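Keeping foreign cash and currency receipts in order at home

Leftover notes and coins from trips abroad lose value in two ways: the rate moves, and the notes are withdrawn from circulation. The following applies to a household holding small amounts in several currencies. Larger sums belong in an account.

Sorting

Empty every wallet, travel pouch and coat pocket onto a clear table. Separate by currency first, then by notes and coins. Most exchange counters refuse foreign coins altogether, so coins should be treated as spending money for the next trip or given to an airport collection box.

Check each note against the issuing central bank's website for its withdrawal date. Where a series has been withdrawn, the page will state whether it can still be exchanged, by what route and until when. Put withdrawn notes in a separate envelope marked with the deadline.

Labelling

Use one envelope per currency. On the front, in pencil, write the currency code, the total, and the rate originally paid including commission. The rate on its own is misleading. If 60 euros were bought with a charge of 3 pounds, add the charge to the sterling cost and divide 60 by the result. Keep the exchange receipt inside the envelope, folded with the print inwards. Thermal paper fades in sunlight and near radiators; photocopy any receipt needed for longer than a few months.

Do not use rubber bands. They perish and mark the paper. Staples and adhesive tape can cause a note to be rejected at the counter.
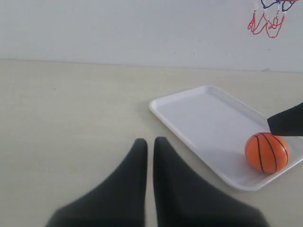 Fedir Antoniuk disagrees with the pencil: he uses a removable label, as pencil rubs off when the envelopes are stacked tightly, and he writes the rate on the receipt as well. Either method works if the total is corrected each time money is taken out.

Comparing rates before selling

Ask for the final amount in pounds, after all charges, for the exact sum held. Posted rates at different counters cannot be compared directly, as one may charge a fixed fee and another build its margin into the rate. For 66 euros a fixed fee matters far more than a small difference in the rate. I use a plain table with columns for the counter, the amount offered and the time of the quote. In June I had quotes from Erklow and Cokport taken 15 minutes apart, and the one with the poorer posted rate paid more.

Buy-back offers generally require the original receipt and have a time limit. Read the conditions on the back before leaving the counter.

When to hold

If a trip to the same currency area is planned within the year, keep the notes. Selling and rebuying incurs the spread twice, and on small sums this usually exceeds any likely gain from the rate. If no trip is planned, sell the notes or pass them on to someone travelling.

Storage

A dry drawer away from outside walls is adequate. Check that the home contents policy covers cash and note the limit, which may be lower than expected. Review the envelopes twice a year, starting with the one for withdrawn notes.

Ruxandra Dinu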